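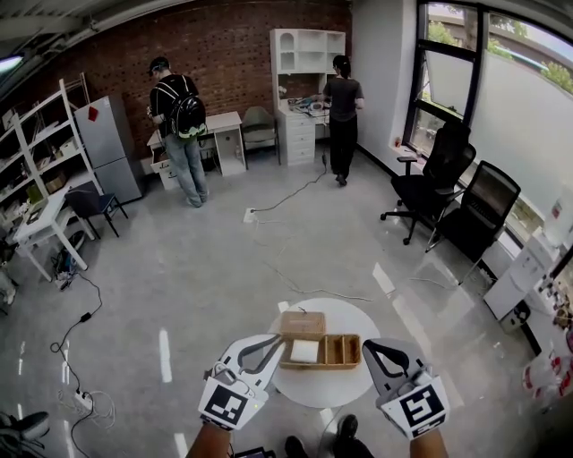

A gripper in each hand, a wooden tray on the table, and two colleagues busy at the desks behind.

The first thing you learn with the Clistix hand set is to slow down. I picked up the two grippers as I would pick up kitchen tongs, reached into the tray and closed the pads too early. "Everybody does that," said Gisela Schwerdtfeger, who leads training at Tumia, the small company behind the kit. "Your hand is faster than your eye. Later they become friends."

Clistix is a rental service. A customer receives a pair of hand-held grippers, each with a square black-and-white marker on the front, and a printed plan of tasks. A person carries out the tasks by hand, and the recordings are sent to Tumia, where they are prepared for teaching a robot arm. The customer does not need to own the arm while this is going on. For a small workshop this is the main attraction, and I believe it is a fair one.

The tasks themselves are humble. Take a block out of its compartment, put it into the next one, bring it back. The plan asks for 70 repeats of each task, and after 27 of them my thumbs began to complain. Benedikt Strobel, the designer of the finger pads, heard this calmly. A softer spring is promised for September, he told me, and until then he advises a pause after every six repeats.

What did I like? The curved pads hold small things with more feeling than I expected, and the markers leave the fingers free. The plan is written in plain words. I also liked that no special room is demanded. An ordinary office with desks and shelves will do, and people may continue their own work in it.

Less pleasing is the price. The rental costs 2,000 euros a month, cases included, and a second pair costs the same again. Hannelore Steinbach, who tried the service for her packing firm Grarkent, returned the set after one month. "We learned much, but I would like to pay by the week," she said. Tumia is considering this - without a date so far.

There is also the question of weight. In the first minutes one does not notice it, but by the afternoon I was resting my elbows against my sides. A wrist strap can be ordered separately.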